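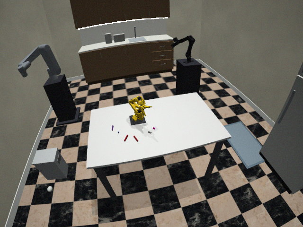 Gripper stops short of the smallest blocks

I'm building a pick-and-place arm at home and testing it in a simulated kitchen first. It handles the bars but misses the smallest cubes. Gripper is the Norkarel model, wrist camera on. What should I check?
Posted by benchrat78

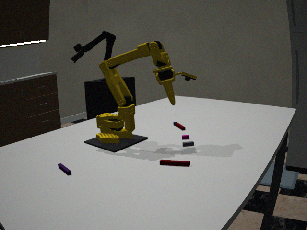
Gough, February

Check your tool offset. Mine was 5 mm out because I measured from the wrist flange and forgot the finger. Fix that before you touch the grip force.
Posted by Skekesov

same problem here, following
Posted by mo_400

Shadows gave me more trouble than the offset. My detector kept boxing dark patches on the table as parts. In your wrist view the little blue cube sits right at the pointed end of the arm's shadow, while the purple stick is on clear tabletop, so I would compare detections on those 2 first. Then turn shadows off in Skestetitz and run it again.

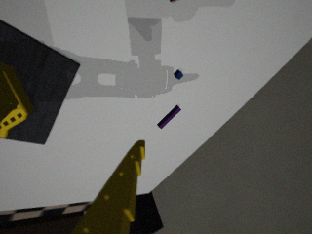

Lighting settings are per camera in my version, so change the wrist one too. Save a copy of the old file. If the dark blue cube by the shadow tip gets picked up by the detector after that, leave the offset alone and work on the lights.
Posted by tinshed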